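28/11/2023

I have kept a blog since the spring before last, and for most of that time I had comments switched on. Last week I turned them off. A few readers have written to ask why, so I'll set it out once.

The usual advice is that comments build a community. Magdy Ouali made the case well on the Puswood forum, where a lot of small bloggers swap notes, and I agreed with him for a long while. Then I went through my own. Under 247 posts I had 837 comments. Most were spam that had slipped past the filter, or one-line thanks from people who had left a link to their own site. The ones worth reading came from 12 people, and I already had email addresses for all of them.

What the comments did do was change how I wrote. I started ending posts with a question I didn't care about. "What do you eat on a Sunday night? Tell me below!" I put it under a piece on the bus route to Sikdale, which had nothing to do with supper.
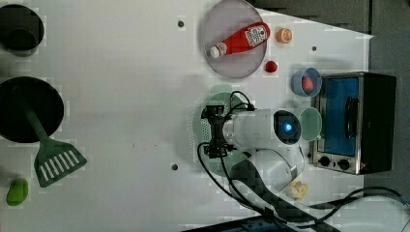
*Ketchup on a plate, fruit nearby, toaster oven to the right.*

Berrada, the host I use, puts a comment count beside every title. I found myself checking it before I'd had breakfast. A post with none looked like a failure, even when the visitor figures said about 398 people had opened it. I dropped a series on Flondach after three parts because it got no replies. Two readers have since emailed to ask where part four went.

Email is slower and people think before they send it. The letters I get are longer than the comments were, and some of them disagree with me properly, with reasons. I answer nearly all of them. If one is useful to everybody I ask the writer whether I can quote it in the next post.

I accept there is a cost. Readers can't talk to each other any more, and a new visitor may think the place is dead. On a recipe blog or a repair blog I would keep comments open — someone will always spot a wrong measurement. Mine is mostly walks and local history, and corrections reach me anyway.

The old comments stay up until the end of December. If you want a copy of yours, write to me before then.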